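Kaltden Room-Work Practice Set
Code of practice, wall card and sign-off sheets for mobile arms in guest rooms

Sold by: Reda & Coker
Part no. 687
Format: ring-bound book, one laminated card, pad of sign-off sheets
Edition: second, revised May
Ships flat. Please stop asking for it rolled.

Overview

Most machine safety rules were written for a factory, where the floor is painted, the furniture is bolted down and the public is on the other side of a fence. A guest room has a bed in it. It also has cords, throw pillows and a door that housekeeping can open at any time with a key you did not know about.

The Kaltden set covers that gap. It is house-style good practice, written by people who have had to fill in the damage form. It does not replace the law where you live, your insurer's wishes or the manual that came with your arm, and if any of those disagree with us, they win. We have made our peace with that.

What is in the book

Part A, Before the door. Who holds the stop button, who holds the door, and why these are two people. Room status, signage, and what to say to a guest in the hallway (a short script is included; the long one was cut after the first edition).

Part B, Furniture contact. How an arm may approach, touch, grip or push a piece of furniture it does not own. Covers rims, edges, drawers, upholstery and anything round. Round things have their own chapter. They earned it.

Part C, Cords and wires. Treats the phone cord, the lamp cord and the machine's own cables as the same hazard, on the grounds that a snag does not check which one it has caught.

Part D, Loose items. Keys, cards, remotes, mints. The rule is that anything small goes in the tray supplied by you, before power-on, and gets written down. This is the most skipped page in the book. We moved it to the front of the sign-off sheet and people now skip the front of the sign-off sheet.

Part E, Leaving. Return the room to how it was, including the pillow. Especially the pillow.

The contact rules, in short

These are also on the wall card, in type large enough to be ignored from across the room.

B1. Approach bare edges slowly and from the open side.
B2. Close the fingers before a push. Open them fully before a grip. Halfway is a scratch.
B3. Touch the rim, not the finish, if there is a rim.
B4. If something on top of the furniture is connected to the wall, treat the wall as part of the job.
B5. No contact with bedding unless bedding is the job.
B6. A person who wants to lean in and "just nudge it" presses stop first. This applies to managers.
B7. Any mark, however small, goes on the sheet. "It was there already" needs a photo taken earlier, and we do mean earlier.

Specifications

Book: 2 parts of reference, 5 parts of rules, plain covers
Pages resist coffee, up to a point
Wall card: laminated both sides, one hole, no hook
Sign-off pad: 20 sheets, carbonless copies
Languages: English. A French edition is with the translator, who has questions about the pillow.
First edition print run: 4000, all gone, several to people who then ignored B6

Who buys it

Hotels running trials, arm makers who would like to keep being invited to them, and training outfits. Abdelaziz uses the set as the base for its two-day operator course, and has added a module on being polite in elevators that we wish we had thought of.

If your machine stays in a loading dock and never meets a headboard, you want our Dock Set, which is cheaper and has fewer opinions.

Ordering and updates

Changes to the rules are sent as loose pages to registered owners. Please put them in the ring binder. A book with the new pages tucked inside the front cover is, for audit purposes, the old book. The next batch of pages goes out Fri 12 July.

Returns accepted if the card is uncreased and nobody has written on the sheets.

Room work, table and phone beside a bed 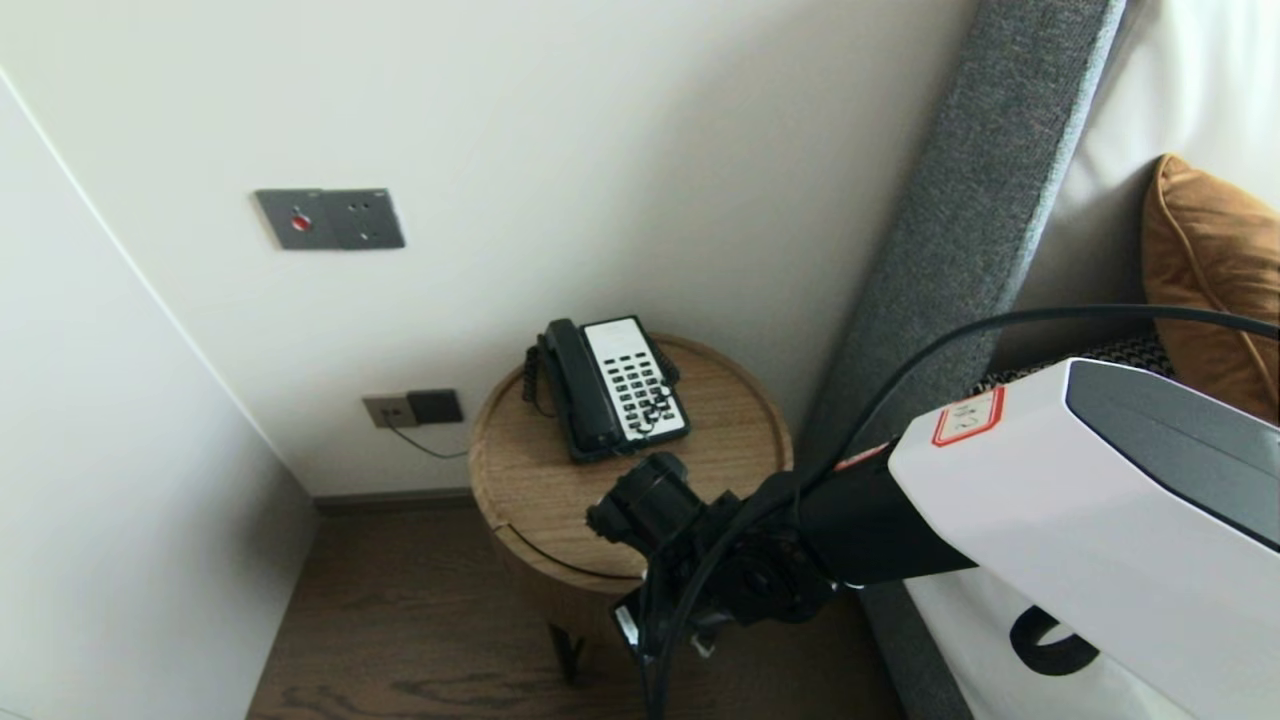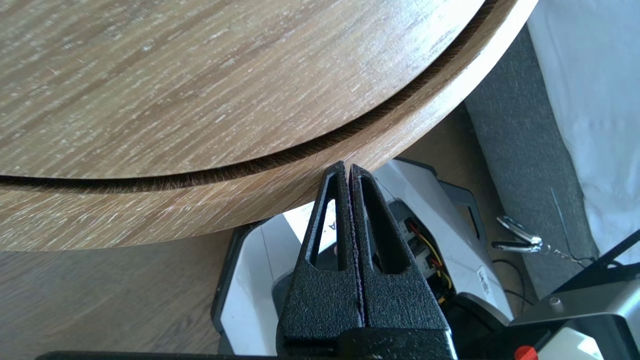
Owner comments

Milovan Golob: We have run the second edition for a while now and I'd give it four stars. B4 is the one that changed how we work. Our people used to look at the tabletop and plan for the tabletop, and now they follow every cord back to where it starts before anyone powers up. It adds a few minutes per room and the crew grumbled for a week. My complaint is with B3. Plenty of furniture has a rim that is the finish, same wood, same lacquer, and the rule reads as if you can always tell them apart. I'd like a line on what to do then, even if the line is "ask the hotel." Also, the card really should come with a hook.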